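Elturdale

Home
Work
Test rooms
Reports
About us
Contact

About us

Elturdale tests machines that are supposed to do chores. We are a small company with two buildings: a flat with a bedroom, a kitchen and a bathroom, and behind it a shop floor with benches, shelving and a packing line. Makers send us their machines, we give the machines ordinary work, and we write down how it went.

We do not build robots and we do not sell them. We are paid by the day for testing, and the price is the same whether the report is good or bad.

How we started

Roswitha Buschmann and Tineke Segers worked together at Momport, a linen service that washed and folded for hotels. Momport bought a folding machine that did flat sheets very well and would not take a fitted sheet at all. Two people stood beside it all day to do the fitted sheets by hand. The sales papers had said "all bed linen."

The two of them began keeping a list of what the machine could and could not do, first for their own use and later for other laundries that asked. The list ran to 31 pages by the time they left. They rented the flat the following December and put a bed in it.

The shop floor came later, when a parts supplier named Gunnlaugsson wanted to know if an arm could pack mixed boxes. It could pack some of them. Gunnlaugsson still sends us work.

What we test

A chore on our list is something a person in a home or a small shop does often and would be glad to hand over. We have 188 chores on the list now. Most of them are short. Pick up a shirt from a bed. Put a lid on a jar. Move a tray of screws to the next bench without tipping it. Hang a towel. Tape a box shut.

Each chore has a written start and a written finish. The shirt chore starts with the shirt dropped from waist height and finishes with the shirt in the basket. We do not smooth it out first. If the maker's staff want to smooth it out first, that goes in the report.

We record who or what did each part of the job. A machine that runs by itself gets one mark, a machine steered by a person gets another, and a gripper held in a person's hand gets a third. These get mixed up in a lot of sales videos and we keep them apart.

Can machines do chores yet?

People ask us this more than anything else, so we answer it on this page.

Some, in some places. On the shop floor the answer is often yes if the parts are stiff, the light is steady and the same thing comes down the line all day. Picking boxes off a belt is good enough to pay for. Sorting loose mixed parts from a bin is slower than a person, though it will run through the night.

In the home the answer is mostly no. Vacuuming a clear floor works. Wiping a flat counter works if somebody clears it. Loading a dishwasher goes well with plates and badly with everything else. We would not tell a family to buy a machine for any of the kitchen chores on our list today.

Cloth is the hardest. A cup is the same shape every time you look at it. A shirt is a different shape every time it lands. The machine has to find an edge, and on a bunched shirt the edge may be underneath. It has to take hold of one layer when there are two or three. Then the shirt changes shape again as it is lifted. A child of six can do this without thinking.

Last year we logged 1312 tries at cloth chores across all the machines we had in. In 878 of them the piece ended up where it was meant to go. That count includes the easy chores, such as dropping a washcloth in a bin, and it includes tries steered by a person. Folding on a bed, with the machine working by itself, was the weakest group. We had no machine in the building that we would trust with a basket of mixed laundry.

It is getting better. The same shirt chore that took minutes when we started now takes much less, and the machines give up less often. We expect the shop floor to keep moving faster than the home. A shop can change its benches to suit a machine, and most people will not change their bedroom. 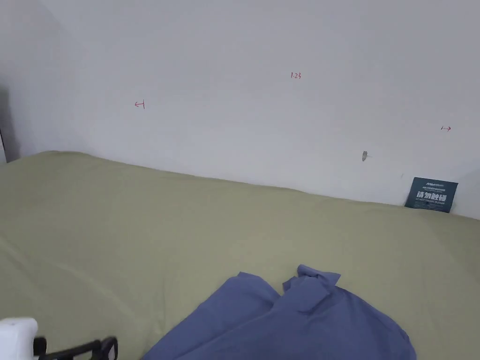
Crumpled blue fabric on the green bed surface, with a gripper at the lower left.

Who we are

Roswitha Buschmann runs the flat and writes the home reports. Tineke Segers runs the shop floor.

Miroslava Panasiuk keeps the chore list and decides when a chore is added or dropped. Write to her if you think one is missing. She gets a lot of mail about bathrooms.

Jana Sperling does the timing and the logs. Vaida Siliņa looks after the makers who visit, including keys, parking and power outlets, and can tell you which weeks are open.

Working with us

A home test takes four days and a shop-floor test takes five. Bring your own spare parts. We supply the laundry, dishes, boxes and benches. Makers may watch but may not touch the chore once it has started.

Reports go to the maker first. After 60 days they are open to anyone through Zolel, our online reader, unless the machine has been withdrawn from sale.

We also take shops and care homes that are thinking of buying. Tell us the chore and we will tell you what we have seen.

Page last updated Apr 4, 2021

Contact | Chore list | Zolel login | Privacy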